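Lilta Color Words
README, release 5

Lilta is a word list for people who love color names as much as we do! It holds 3083 everyday words and phrases that English speakers use for the colors of cloth, paper and yarn, from plain old "red" to "the pink of a school eraser." Everything came from letters, shop tags and knitting notes sent in by readers in Drikach and Skirkudport, and reading them was a joy.

What's in the files

words.txt has one entry per line: the phrase, the base color, then the town it came from. pairs.txt lists 40 color pairs that people kept naming together. Black with red was an early favorite of mine, and pale pink turns up next to nearly everything.
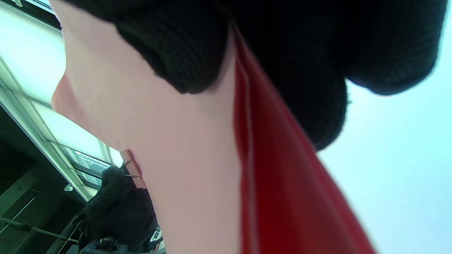
Till Frerichs wrote back that "crimson" and "deep red" should never share a line, as his aunts in Skirkudport would use the first for ribbon and the second for wool. We split them in this release, and the list is so much better for it.

Spelling

American throughout, so "gray" and "color." Where a letter had "grey" we changed it and put a g in the last column. Hyphens are a mess (pink-gray, pinkish gray, gray pink) and we left them exactly as people wrote them, because the mess is half the fun.

Known gaps

Greens are thin. Meinecke, the yarn shop, sent 20 lovely tags in May and all but one were blues! If you have old tags with moss, pea or pickle on them, please send them along.

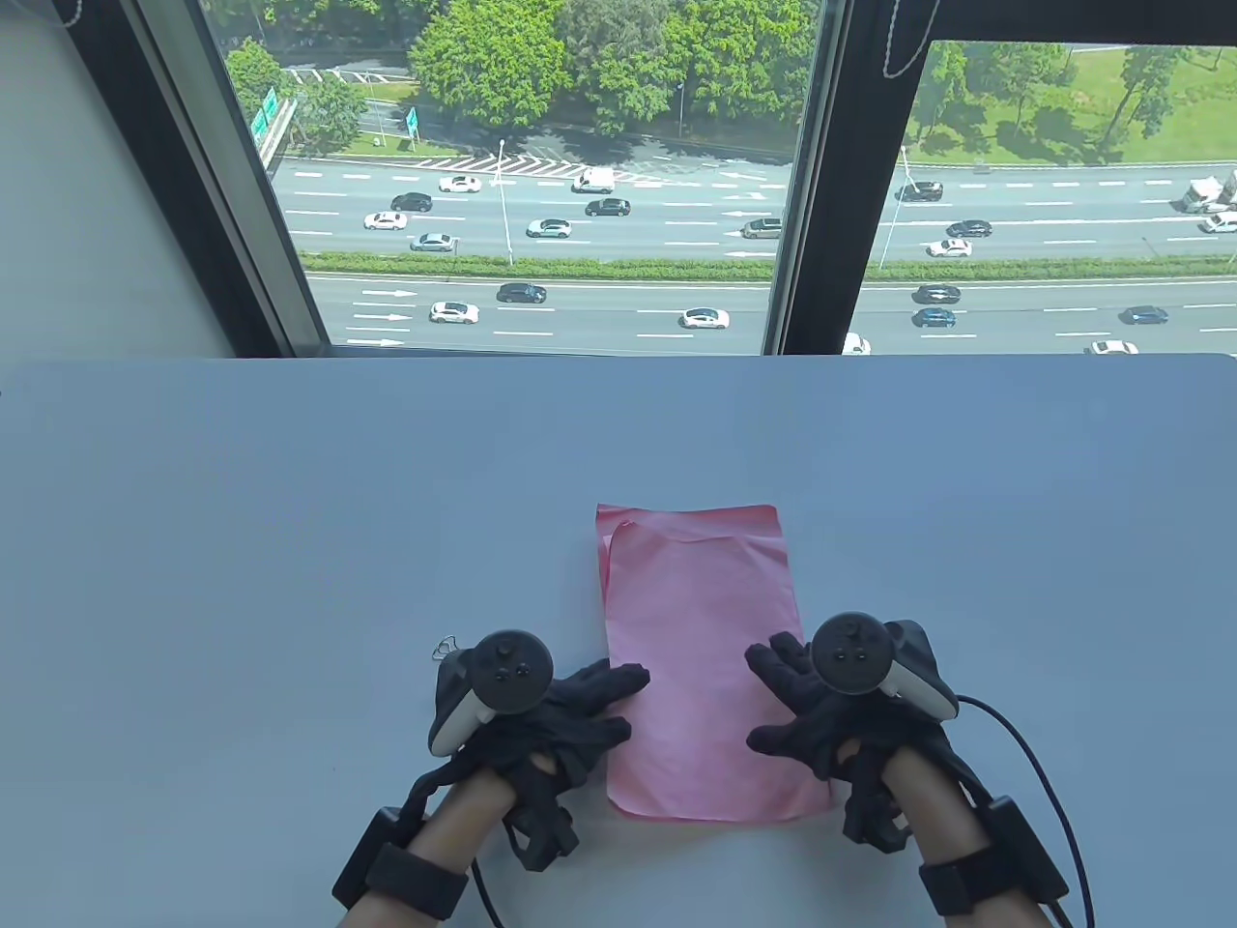
Pink sheet on a pale gray-white tabletop. Entries under "pink."

Using the list

Free for any use, including games, classes and poems. Please keep the town column when you pass it on. Fixes go in fixes.txt, newest at the top, with your name if you want it there.

Last updated Wednesday, January 1, 2020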